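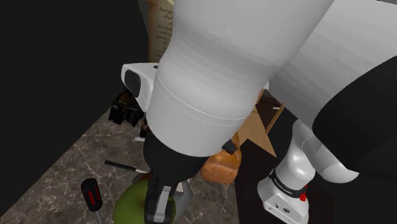
Ashraful Ranasinghe wrote to us that the longest delay in the sale of a business unit came from the contracts, and asked that we set out the steps for transferring them in one place.

How to Transfer Supply Contracts When a Business Unit Is Sold

By Dilruba Karunaratne
23 October 2026
7 min read

When a company sells a division, the buyer expects to receive the agreements that keep the division running. Raw material purchases, freight, utilities, equipment leases and customer orders may all be held in the name of the parent company. This guide is intended for managers on the selling side who have been asked to prepare those agreements for transfer. It does not replace legal advice, and the rules in your state or country may differ from the general practice described below.

Before you begin

Confirm with your legal department whether the transaction is a sale of shares or a sale of assets. In a share sale, the legal entity that signed the contract usually remains the same and only its owner changes. In an asset sale, each contract must normally be assigned to the buyer or replaced with a new one. The steps below are written for an asset sale. In a share sale, complete Steps 1 and 2 and then look only for change-of-control clauses.

Obtain written confirmation of who may contact suppliers and customers, and from what date. Contact made too early can breach the confidentiality agreement between seller and buyer.

Step 1: Build the contract register

Collect every agreement under which the division buys, sells, leases or licenses anything. Request records from purchasing, sales, information technology and site management separately, as each is likely to hold documents the others do not. For every agreement, enter the following in the register:

- the full legal names of the parties
- the start date, end date and any renewal terms
- the annual value
- the governing law
- the location of the signed copy and all amendments

Do not rely on the accounts payable list alone. Agreements with no recent payments will be missing from it, including confidentiality agreements, storage options and standby arrangements. When Kernach prepared its Brilden coatings unit for sale in May, the first register held 89 agreements. A second search of site records produced three more, one of them a rail siding lease on which the unit depended for deliveries.

Step 2: Read the assignment clause

Locate the clause headed "Assignment," "Transfer" or "Successors." If there is no such heading, check the general provisions at the end of the agreement. Place each contract in one of these groups:

Group A. The contract may be assigned without consent. A notice may still be required.

Group B. The contract may be assigned with consent, and consent may not be unreasonably withheld.

Group C. The contract may be assigned only with consent, and the other party may refuse for any reason.

Group D. The contract does not mention assignment. Refer these to counsel, who will apply the governing law.

Record the clause number and copy the wording into the register in full. Summaries cause difficulty later, when the buyer's counsel reads the same clause and reaches a different view.

Step 3: Identify shared contracts

A shared contract serves the division being sold and at least one other part of the company. Bulk purchasing agreements and software licenses are the usual cases. These cannot simply be assigned, and there are two common ways of dealing with them. The first is to split the contract, so that the buyer and seller each hold a separate agreement for their own volumes. The second is to leave the contract with the seller, which continues to supply the division for a limited period under a transition services agreement.

Where pricing depends on volume, calculate the effect of a split before proposing one. A discount that begins at 1,000 units a month may be lost to both sides once the volumes are divided. Saqib Usmani, commenting on a draft of this page, recommended that the finance department sign off on this calculation before any supplier is approached – we agree.

Step 4: Set the order of approach

Rank the contracts in Groups B, C and D by how seriously the division would be affected if they were lost. Begin with those for which no substitute supplier is available. The sale agreement may name certain contracts whose transfer is a condition of closing, and these should be placed at the top of the list regardless of value.

Agree with the buyer on who will speak for each side. In most cases the seller makes the first contact and the buyer joins the second conversation, at which the supplier will want to discuss credit terms.

Step 5: Send the consent request

The request should be short. It should state:

- the name and date of the contract
- the name of the proposed new party
- the expected date of transfer
- a statement that all other terms remain unchanged
- a signature block for the supplier to complete and return

Enclose basic financial information about the buyer if the buyer has approved its release. Send the request to the address given in the notice clause, by the method that clause requires, and send a courtesy copy to your day-to-day contact. A request delivered only by email may be invalid under older agreements.

Step 6: Respond to conditions

Some suppliers will give consent only in exchange for something, such as a deposit, a parent company guarantee or a price change. Do not accept on the buyer's behalf. Forward the condition in writing on the day it is received and note the date in the register. Heikki Tikkanen of Barua advises sellers to check whether the sale agreement states which party bears the cost of obtaining consents. If it is silent, raise the matter at once.

Step 7: Plan for consents that do not arrive

Some consents may remain outstanding at closing. The sale agreement should provide that the seller will hold such contracts for the buyer's benefit, pass through the goods and payments, and continue to seek consent for a stated period. Check that the contract itself permits this. Certain licenses prohibit use by any outside party, and for these a new license must be in place on the closing date.

Step 8: Close the file

After closing, send a notice of completion for every transferred contract, including those in Group A. Ask each supplier to confirm the new billing address and the final meter reading or stock balance, where relevant. Cancel guarantees given by the parent company and obtain the original documents back. Guarantees left in force are a frequent source of later claims against sellers.

Keep the register, the requests and the signed consents for the period set out in your records policy or the sale agreement, whichever is longer.

Related forms

A blank contract register and a model consent request are available from the Cotham business guidance desk. Requests should be addressed to Sándor Dobos and should state whether the transaction is a share sale or an asset sale.

Contact us | Copyright 2026 Cotham | Back to top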